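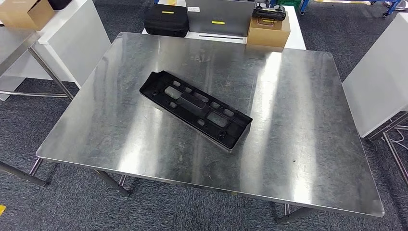 ## Handout 6: Teaching by demonstration, and what to doubt about it

Course notes for the November block. Read before the lab. Bring the log sheets from last time, filled in, in pen.

Most of you arrived having read that a robot can be "shown" a task the way you would show a new hire. I want that sentence treated with suspicion for the next two weeks. A new hire who watches you pick up a flat black bracket from a steel table already knows what a bracket is, knows the table is hard, and will not try to grab the reflection of a ceiling light. The arm brings none of that. It brings a record of joint positions and camera images, and whatever we can squeeze out of them.

### 6.1 Two ways to show it

**By hand (kinesthetic).** You hold the arm and move it. The controller goes slack enough to follow you and records the joints.

- Good for: finding out what the arm can reach, short tasks, people who hate joysticks.
- Bad for: anything seen by a camera, as your sleeve and elbow end up in the recording. A policy trained on those images may learn to wait for an elbow.
- Also bad for: contact. You feel the part push back through your own hand, and the arm's record of that force is mixed up with yours.

**By remote control (teleoperation).** You stand away and drive the arm with a leader device, a headset or a pair of hand controllers.

- Good for: clean camera views. What the robot sees in training is close to what it sees when it runs alone.
- Bad for: speed and touch. Everyone is slow at first and many people stay slow. You lose feel entirely unless the rig gives some back, and I have yet to use one that gives back enough to matter on a thin part.

Halyna Karpenko will argue in her guest hour that hand guiding is still underrated for first-day work. Hear her out. I disagree with her about half of it, and she knows which half.

### 6.2 What the wrist camera gives you

People get excited about wrist cameras, and some of it is deserved. The camera goes where the hand goes, so it gets close to the part at the moment when close matters. But look at real recordings before you believe the diagrams in the textbook, where the gripper is tidy at the bottom and the object sits in the middle.
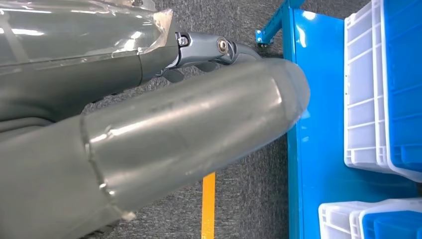

A good share of any wrist recording is the arm's own casing, with carpet and shelving behind it. If your training images are mostly casing, then the casing is mostly what the network has to work with. Change anything in that view between recording and running and you have changed the input. Wrap counts, and so does tape. A fold of clear plastic that shifts overnight counts too - I would log it, and you should.

Write down for every session:

1. Which cameras were on, and how each was mounted.
2. Anything covering the arm, and whether it was moved or replaced.
3. Where the part started, and which end faced the operator.
4. Who was driving. Initials are fine.
5. Lights on or off, blinds up or down.

Item 4 gets skipped every year. Operators have habits. If one person recorded all the left-side starts and another all the right-side ones, you will not be able to tell a position effect from a person effect, and no amount of clever plotting later will fix it.

### 6.3 The numbers people quote

The Clidville set that we use in the exercises has 385 demonstrations of a single pick. Of these, 200 come from one operator. The accompanying note reports that the trained policy succeeds "some 80 percent of the time." Before you repeat that in your lab report, ask:

- Out of how many tries?
- Who placed the part between tries, and did they know which policy was running?
- Did a regrasp count as a success?
- Was the part ever laid down in a spot that never appeared in the demonstrations?

The note answers the first question and is silent on the other three. I do not think the authors were hiding anything. I think they were tired and the demo was the next morning.

### 6.4 Background is part of the data

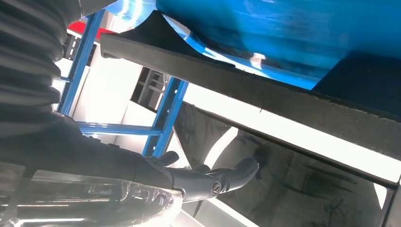
When the wrist tilts, the view fills with whatever is nearby: blue shelving posts, a white wall, bright gaps that push the exposure around. You did not choose any of it as training data, yet it is in there. A policy can pick up on a shelf post as a cue for where it is in the motion. It will then look very capable until someone moves the shelf.

Cheap test, which we will run together: record a short set, train, run, then hang a sheet behind the table and run again. Zakhar Pasichnyk did a version of this for his Prernen project and has agreed to share his plots, including the ugly ones. Ask him about the second batch.

### For the lab

- Do the hand-guided set first and the remote set after lunch.
- Keep failed demonstrations. Mark them as failed and leave them in the folder.
- One page of write-up, with a paragraph on what your result does *not* show. I grade that paragraph hardest.

Reading: Wandham notes, chapter 6, skipping the section on rewards.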